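The Tray
By Marites Mangubat
Friday

Print this page | E-mail this story

The blue tray was entered in the stores book at Zodham as item 226. Hywel Jarman had written "scuffed, serviceable" beside it and initialled the line.

Ebere Osagie read the entry twice. The procedure called for a tray free of marks. It did not define a mark.
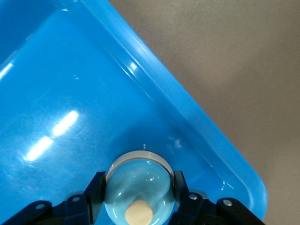

She wrote: "Fine scratches to floor of tray. Rim sound." Then she telephoned Jarman.

"Does a scratch count?"

"Does it hold things?"

"It has a rim."

"Then it holds things."

She recorded the call, with the time, in the column for remarks. The column was five words wide. She used the margin.

The next page dealt with parts. A breaker was to be laid beside the tray before it was laid in it. The same applied to the stop button, red cap outward. No interval was given between beside and in. Her predecessor, Fajardo, had pencilled "2 min?" and later rubbed most of it out.

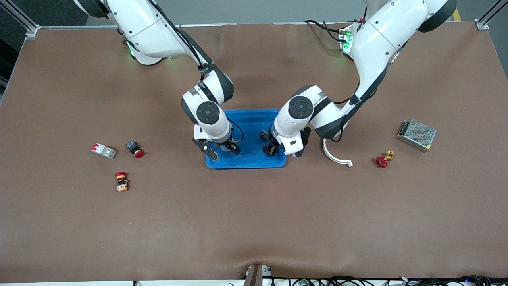
At ten to four Jarman came down with the stores book under his arm. He looked at the tray for some time.

"I'd have said serviceable," he said.

"You did say it."

He turned to item 226, crossed out his initials and wrote them again, more clearly.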